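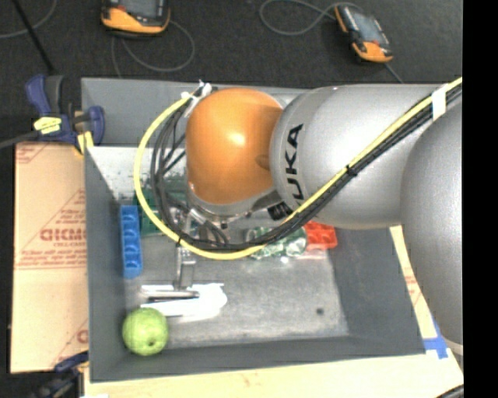 Cleiton Miranda has been mixing house paint behind the counter at Skallero for six years, and he wants you to stop being scared of orange. I went in for a quart of white and stayed most of the afternoon, so I asked if I could write some of it down. His big thing is that a loud color is only as loud as whatever you put next to it. Take the glossy orange on that arm, up against all the silver-gray, with the bright yellow cable looping around the side of it. "See, I like that," he said. "The gray is doing the work. Put that same orange next to a red and you've got a headache."

I told him my kitchen is beige. He was very kind about it.

"Beige is fine! People come in and apologize for beige," he said. "What I want to know is which way your window faces. Nobody brings me that. They bring me a pillow."

He grew up over his aunt's upholstery shop in Warneck, where he says he learned to look at color under bad lighting, and he still carries chips out to the parking lot before he'll give you an opinion. There are more than 1000 chips on the wall at Skallero and he reckons most people end up picking from the same 35. He isn't snobby about that (his own hallway is one of them, a soft green he wouldn't name for me).

So how do you pick? Cleiton is a big believer in the sample pot, but he hates the little square on the wall. "You paint a square on your old yellow wall and now all you see is the yellow," he said. He has people paint a big piece of poster board instead, leave a white border, and move it around the room for a few days. Morning, dinner time, lamps on. If you still like it behind the couch, go ahead and buy the gallon.

I asked about his worst job and he laughed for a while. Last November he helped a friend on Agbenyega Street do a dining room in dark plum, four coats, and they ran out halfway up the last wall. The new can was from a different batch. "You could see it from the sidewalk," he said. They ended up painting that whole wall over, and now he pours all his cans together in one big bucket before he starts, even for a closet.

He's teaching a color night at the Sorkness library too, his first one, and he's nervous. They've put out 300 flyers! He plans to start with front doors, which he thinks are the best place for a beginner to get brave. It's one small thing, it takes a morning, and you can change it next year.

I did buy my white, by the way. I also came home with a sample pot of orange and a sheet of poster board, and it's leaning against the toaster right now. My husband has walked past it twice and hasn't said a word.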